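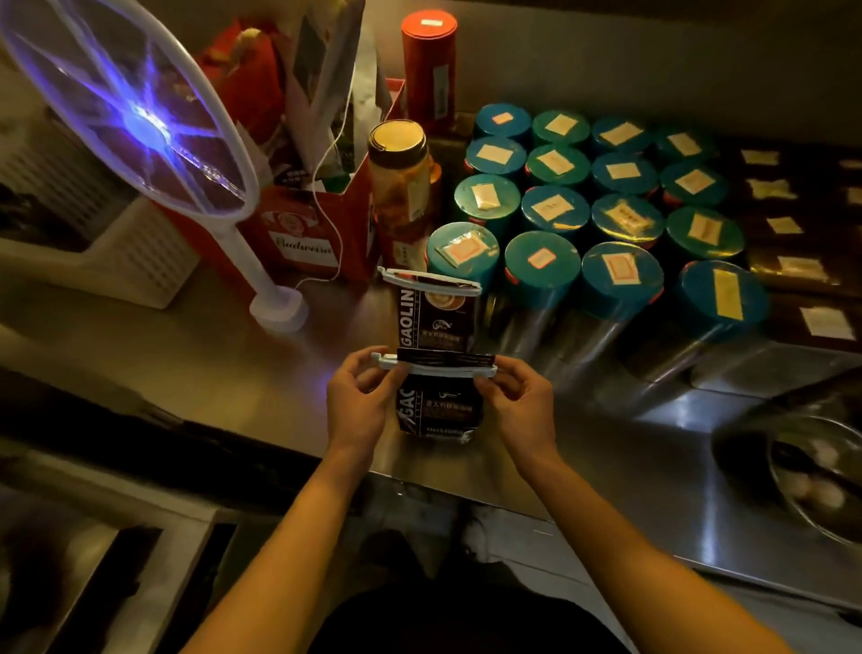
How many times does one person repeat a task before moving on to the next?

Each person does 20 takes of a task in a sitting, then changes to a different task or hands over. Short takes that are stopped partway don't count towards the 20.

Plistari household tasks, collection meeting
Minutes

Held at the Mirkonden office, Pemwood site joining by phone
Chair: Anastasia Manolakis
Minutes: Johannes Du Plessis
Also present: two annotators, the Pemwood site coordinator, one engineer from training
Apologies: Stergiou (labelling contractor), who sent written comments in advance

1. Previous minutes

Accepted with one correction. Item 6 said that the gloves trial was finished. It was put on hold. Johannes to fix the stored copy.

2. Where collection stands

The target for the bag closing group remains 400 accepted takes. 255 are accepted so far. A further 123 have been uploaded and are waiting on review. Anastasia asked that the waiting ones be left out of the total in the weekly sheet, as training had read last month's sheet as if everything was ready to use.

The coordinator said Pemwood can keep its present pace until the end of September. After that two of the regular people are away and the kitchen will be shared with another group in the mornings.

Training would like more variety in how far down the bag the clip goes. Most accepted takes have the clip close to the top fold. A clip placed lower, with the bag gathered under the fingers, is wanted as well and should not be marked as a mistake.

Action: Pemwood to include lower placements in the next batch.

3. Start and end of a take

There was a long discussion on this. Some takes begin with the bag already in the hands and others begin with the hands off the counter. The annotators have been trimming both to match, and it takes up most of an afternoon each week.

Agreed that a take starts with both hands resting on the counter edge and ends the same way. Reaching for the bag is part of the task. If a clip springs off and the person picks it up and tries again, keep recording. The engineer said recoveries of that kind are useful and there are too few of them. They get the tag "retry" and stay in the set.

A take is only thrown out if the person stops to talk to someone, leaves the counter, or the hands are out of view for most of it.

Anastasia raised whether people are slowing down on purpose for the recording. The coordinator thought a few of the newer ones are. They will be told to work at the speed they would use at home.

4. Small packets

The coffee packets are giving more trouble in annotation than anything else in the group. They are dark, and when the surface under them is bright steel the edges of the packet wash out in some takes. The annotators asked whether exposure could be fixed by hand. The engineer would sooner leave it on automatic, so that the examples look like what the system will get later. No change for now.

Opening, folding and smoothing a packet are all logged under "handle packet" at present. Stergiou's comments said their people can't agree on where one stops and the next starts, and asked for a rule. After some back and forth it was agreed to split the label in two:

"Grip packet" runs from first contact until both hands have hold of it.
"Shape packet" covers any pulling, folding or flattening after that, until the clip is picked up.

If the annotator can't tell whether the packet is being opened or folded, "shape packet" is enough. They are not to guess. Takes already accepted will be relabelled by Stergiou at the agreed rate.

Clips left lying open on the counter are to be kept in the object list even when the person isn't touching them yet.

Action: Johannes to write up the two labels and send to Stergiou.
Action: Anastasia to confirm the relabelling cost with accounts.

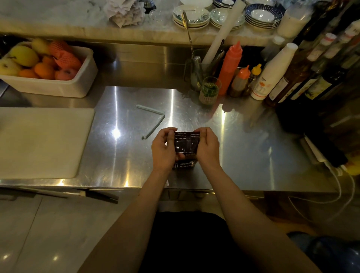
5. Setting up the counter

The engineer asked that the kitchen not be cleared before each session. Earlier batches were recorded on bare surfaces and the model did poorly once there were jars and bottles near the hands. Pemwood will leave the ordinary kitchen things where they are and shift a few between sittings.

Knives are to be put away or kept well clear of where people stand while a bag task is being recorded. The coordinator will add this to the sheet on the wall.

6. Consent and faces

One upload caught a visitor's face in a window. It was picked up in review and removed. Pemwood to draw the blind before starting. Nothing else to report.

7. Storage

The upload drive is slow in the evenings. Johannes has asked for a second one and is waiting on a price. Until then, Pemwood is to upload before lunch where it can.

8. Other business

The annotators asked for the review tool to remember playback speed between takes. Engineer to look at it, no promise on timing.

The gloves trial stays on hold until the bag closing group reaches its target.

Next meeting at 10 am, same arrangements. Stergiou to be asked to join by phone for the labels item.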